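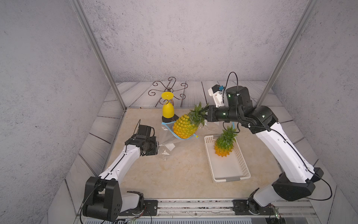
Photo: Lena Kurek

Freezing What You Grow
Speaker notes, Flasimthorpe Garden Club, January meeting
Speaker: Miroslava Zakharchenko

Slide 1. Title
Leave the slide up while people find seats. Zip-top bag on screen, open, blue seal. Say hello, thank Kyung-hwa for setting up the room. Handouts are on the side table by the coats. Questions at any point.

Slide 2. Why I freeze more than I can
I canned for years and still do tomatoes and pickles. Everything else goes in the freezer now. It takes less time per batch, and I can do one pan of beans after supper without giving up a whole day. The drawback is space, and the power bill if you run a second freezer. Ask who in the room has a chest freezer and who has only the one on top of the fridge. Go longer on slide 6 if it is mostly fridge freezers.

Slide 3. Blanching
This is the part people skip. Vegetables have enzymes that keep working in the freezer, slowly, and after a few months the beans taste like hay. Boiling water stops that. Big pot, rolling boil, small batches. If the water takes more than a minute to come back to a boil, the batch was too big.
Times are on the handout. Green beans three minutes, peas a minute and a half, broccoli florets three. Start the clock when the water is boiling again.
Then ice water for the same length of time. Drain well and pat dry with a towel. Water left on the surface turns to frost and sticks everything together.
Skip blanching for peppers, onions and herbs. Someone always asks about corn: yes, blanch it on the cob, then cut it off.

Slide 4. Tray freezing
Spread the vegetables in one layer on a cookie sheet, put it in the freezer for a couple of hours, then bag. You can pour out a handful later instead of chipping at a brick. Works well for berries too. I line the sheet with parchment.
Tell the story about Jin-sol's raspberries if there is time (16 pounds, one afternoon, one cookie sheet).

Slide 5. Bags
Use bags sold for the freezer. The thin sandwich kind lets air through and you get freezer burn by spring.
Fold the top of the bag back like a cuff before filling, so the seal stays clean. A single pea in the track and it won't close all the way. Standing the bag in a wide mug or a quart measuring cup helps with soup.
Air: seal all but the last inch, press the bag flat from the bottom up, then close it. A straw in the corner also works. For soup and sauce, leave some room for expansion and freeze the bags lying flat. Once solid they file upright like folders.
Vacuum sealers: I own one and use it for meat and fish only. Soft vegetables get crushed unless they are frozen first.
Demo here with the bag of dried beans. Pass it around.

Slide 6. Labels and finding things
Write on the bag before you fill it. Contents, month, amount. I use a permanent marker, and masking tape if I plan to reuse the bag.
Keep a list on the freezer door and cross things off. Mine had 29 lines on it last October and I was using up the last of the squash in May.
For small freezers: freeze sauces and greens, which pack down, and eat the broccoli fresh.

Slide 7. How long it keeps
At zero degrees food stays safe for a very long time. Quality is what goes. Eight months to a year for most blanched vegetables, less for onions and peppers — the smell gets into everything after that. Put a thermometer in the freezer. Ánh found hers was running at 19 and had no idea.
If the power goes out, keep the lid shut. A full freezer holds for two days, a half-full one for one.

Slide 8. What doesn't freeze
Lettuce, cucumbers, radishes, raw potatoes. Celery is fine for soup and nothing else. Cooked potatoes are all right mashed, with plenty of butter.

Slide 9. Questions
Leave ten minutes. If it is slow, ask what people ended up throwing out last year.
Remind them the seed swap is next month, same room, doors at 6:30. Sign-up sheet is with Kyung-hwa. Bring home the extension cord.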